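Re: [oldbattles] Where did the archers stand at Alarcón?

Marilou Fajardo wrote:
> I still can't make sense of the archers. The chronicle gives the
> garrison 200 men, and 66 of them with bows, but that east wall is
> tiny. Where would you put them all? And did the river gate hold
> until dark or not?

Dear Marilou, and everyone,

What a good question, and please forgive me for taking until Saturday to get to it! I had my old notes out on the kitchen floor half the morning (the cat helped). I don't believe all the bowmen were ever on the east wall. The muster roll pays 58 of them, and the clerk puts a good many down as "at the water," so I'd have them along the bank, shooting across at the men on the ford.
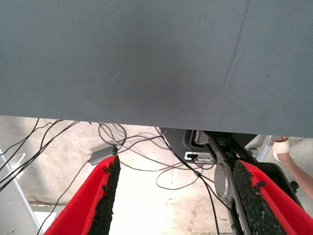

Marina Bakalis
List moderator and newsletter editor

As for the gate, I've gone back and forth for years. The chronicler says it held until dark, but he was writing for the family who paid for it, bless him, and the monks' letter has the attackers inside by vespers. I lean toward the monks. Do you still have your copy of the letter? Mine is missing the second page, and I would dearly love to see how they spell the captain's name.

Warmly,
Marina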